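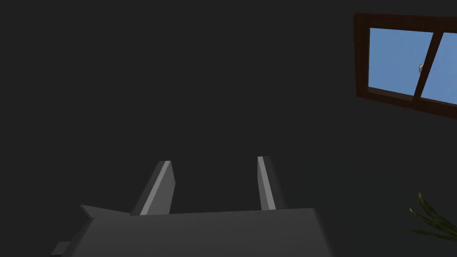 Figure 4. Gripper open with nothing between the fingers, simulated room.

4.3 Checks before a simulated run

Carry out these checks each time a Sarkholm room file is loaded. They apply to single-arm and two-arm models.

1. Open the gripper fully and leave it open for 18 seconds. The finger gap reading must not drift.

2. Set the joint speed limit to 80 per cent or lower. Higher values are reserved for runs signed off under section 9.

3. Confirm that collision checking is on for every surface within reach, desks and side tables included.

NOTE: Small items are often left out of the collision list when a room is edited. Compare the list with the camera view.

4. Move the arm over the desk with the gripper open. Keep the fingertips clear of all objects until the pose has been logged.

CAUTION: Do not carry a path over to the physical arm on the strength of a simulated run alone. Contact forces in the model are estimates – treat them as such.
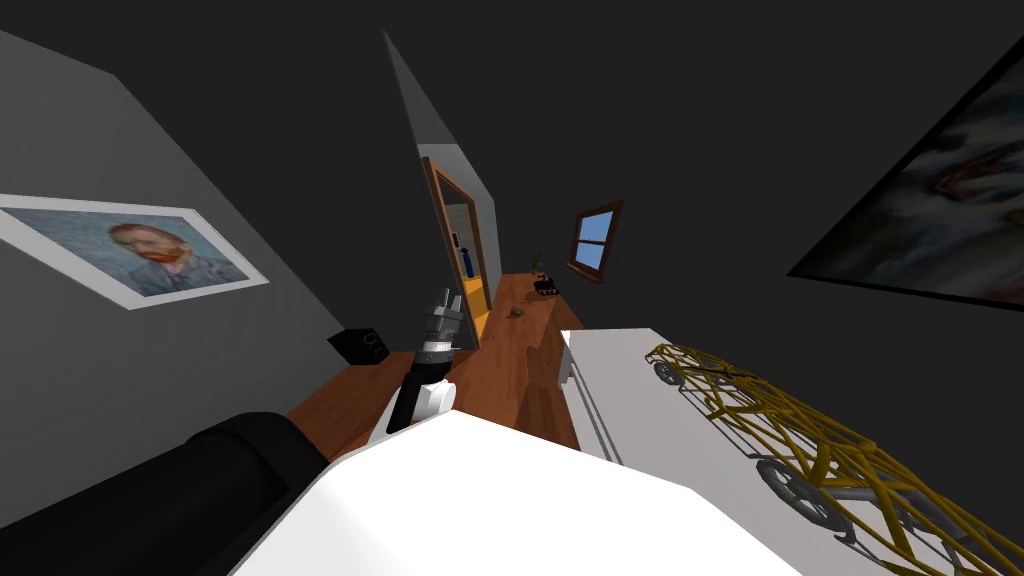
5. Check the second arm, if the model has one. Park it away from the working arm and lock its joints.

6. Save the log under the room name and run number, e.g. Sarkholm 420. Logs without a run number are rejected on import.

Changes to this section are approved by Asif Satti. Last revised 25 June 2022.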